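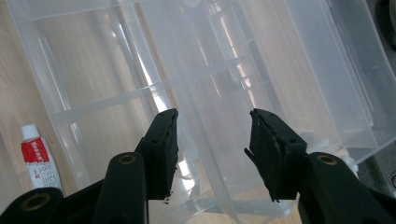
Brornberg drawer organiser - three months in

I've bought a lot of storage over the years and most of it has ended up storing other storage, so I wasn't expecting to get excited about a plastic organiser. But I've had the Brornberg since before Christmas and I use it every single day, so it gets a review!

Mine lives on the shelf in the box room where I do my sewing and card making. Before this I had biscuit tins (lovely to look at, hopeless when you want one particular button and it's at the bottom of the third tin). I did look at the Nenatano, which my sister-in-law swears by, but the drawers on hers have started to bow and I wasn't keen on the colours.

The frosted plastic is what sold me. You get a rough idea of what's in there without having every scrap of ribbon on show, and it doesn't look mucky after a week like my old clear one did. I've put paper labels on the fronts as well and they've stayed put, even through the damp spell in January.

The drawers run nicely when they're half full. Cram them and they start to stick a bit. I put a bag of 100 press studs in one along with all my bias binding and had to wiggle it out with both hands, which I suppose is my own fault. There's a little stop at the back so you can't yank a drawer right out and tip the lot on the floor - I did that with the Nenatano in the shop and wanted to die.

Grumbles? The feet are very slidy on a painted shelf. I've got a strip of that rubbery matting under mine now and it's fine. The dividers are fiddly too, and two of mine came with rough edges that I had to go over with a nail file. And the instructions are a tiny folded sheet with drawings so small I gave up and guessed.

It wasn't the cheapest one going, but I'd buy it again, and I'm probably going to get a second for the wool ends and knitting needles if they'll fit (must measure the long ones first).

Four stars, would be five with better feet.

Posted 2025-03-08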